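Planner update, Nov 29, 2024

Quick one, release is Friday night as usual. Zimon 7 is on the Davham cell and the two arms now share one planner insted of two that argue.
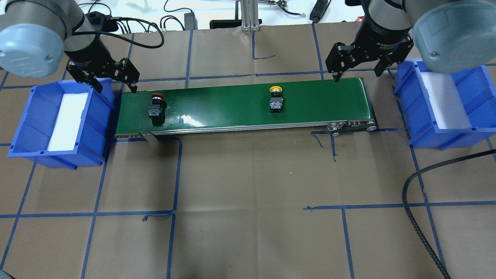 The belt tracker got the most work. Dušan Michalík rewrote the part that hands targets to each arm. Two buttons on the belt, red and yellow, a gripper at either end, so who goes first? Planner decides now, one queue. Replan time down to 782 ms.

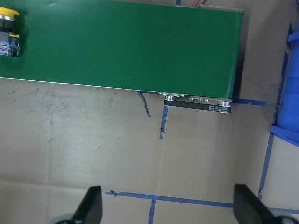
Wrist views feed the pose check. Still drops frames when both stream at once.
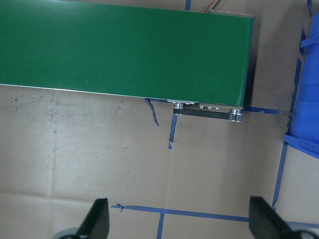 Workaround is in the Vokura config, set the buffer to 2 and restart. Proper fix in Febuary. Logs go to Kratochvíl, same folder.

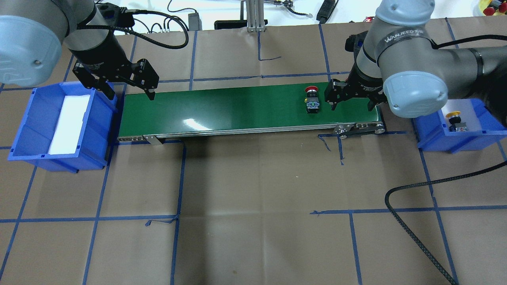

Do old task files still load?
They load as is, but re-run the bin calibration first.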